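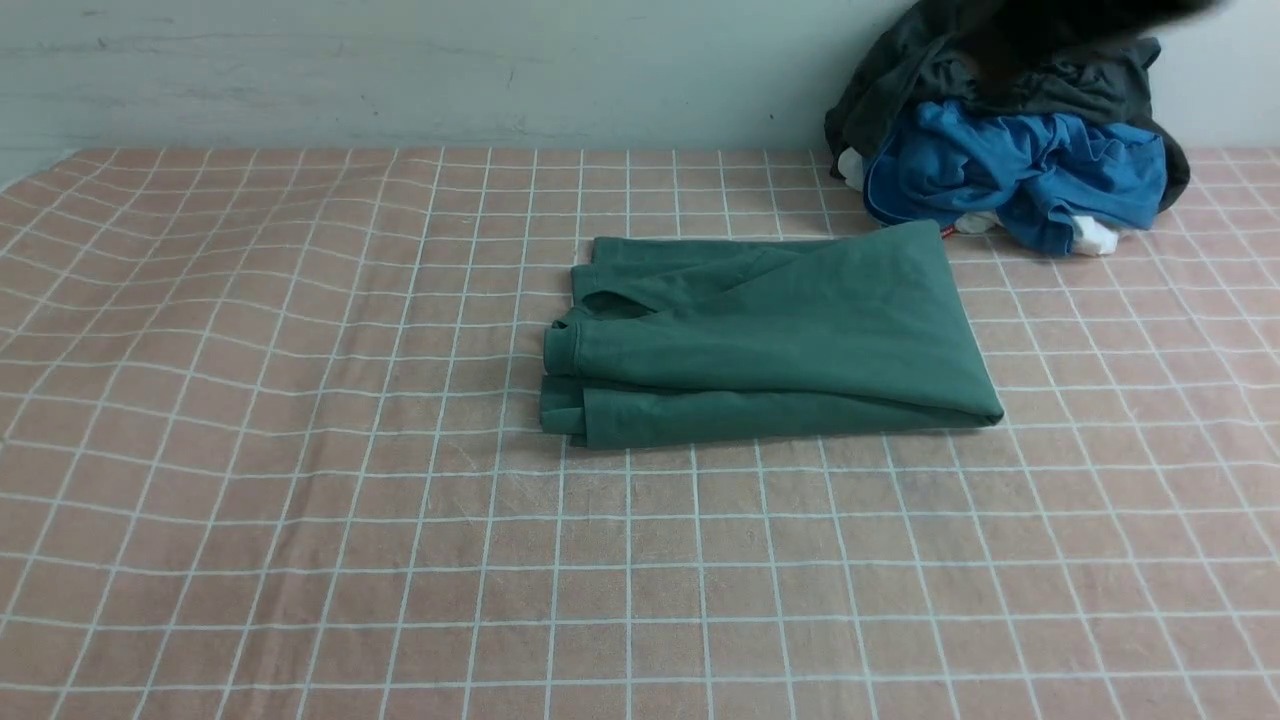

Folding short-sleeved T-shirts to a uniform size

Posted in Laundry and Linen, 8 February 2024

Our residence in Borkska keeps a clothing room from which T-shirts are issued to new arrivals. The shelves are divided into openings 21 cm wide. Shirts folded by different members of staff do not come out the same width, and the stacks lean. Please advise on a method that can be written down and followed by everyone. We would also like to know whether a folding board should be purchased.

Holst Residence Office
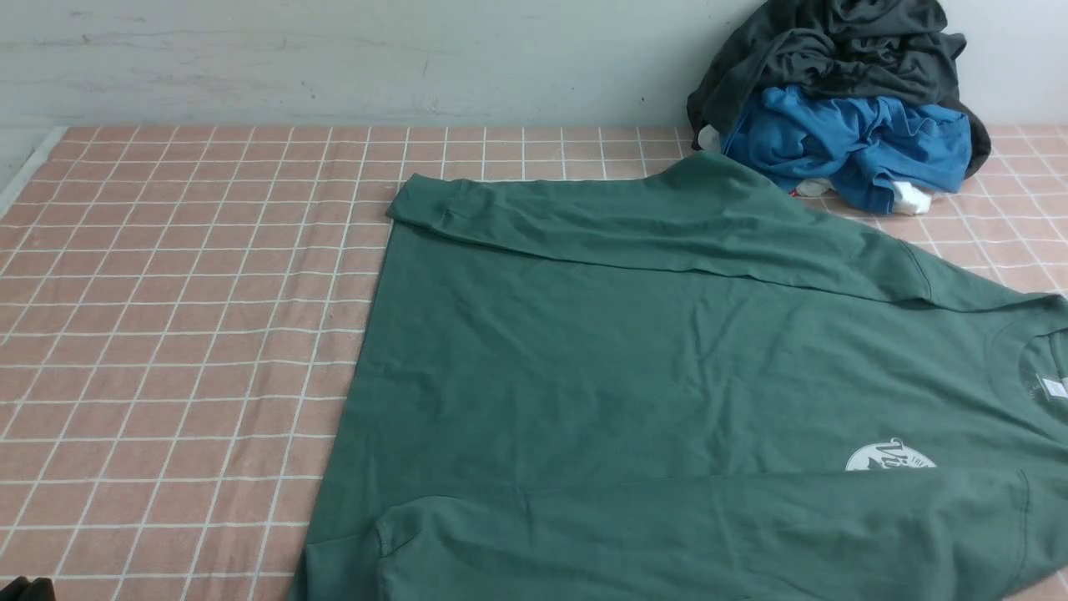 Green T-shirt laid out flat on a grid-patterned cloth, collar to the right.

Mokach Linen Services
A board is not required. Lay the shirt flat with the collar always pointing to the same side. Smooth the body by hand from the collar toward the hem, and straighten both sleeves.

Fold one side in toward the middle and turn the sleeve back so that it lies along the body. Repeat with the other side. At this stage the shirt should be a long strip slightly narrower than your shelf opening; 20 cm would be suitable in your case.

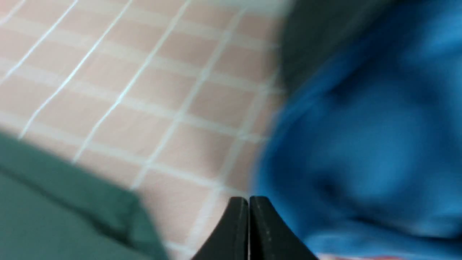 Fold the strip from the hem toward the collar, in halves or in thirds according to the depth of the shelf. Press each fold with the flat of the hand before making the next one. We process up to 3,000 garments in August by this method, and the stacks remain straight.

A cloth printed with a grid is of considerable help to new staff. The lines show at once when an edge has gone crooked. The cloth should be pulled smooth before use, as the lines bend wherever it is wrinkled. 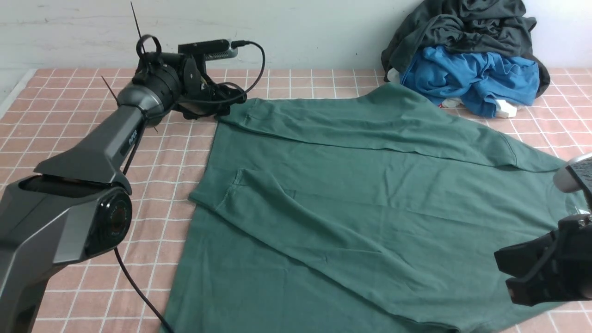
Unfolded items should be kept in a pile at the back of the table, and finished shirts moved to the shelf promptly.

Gukero Community Laundry
We roll ours. It takes less room.

Holst Residence Office
Thank you. Rolling was tried last year and the sizes could not be read on the shelf. The first method will be adopted and a printed copy placed in the clothing room.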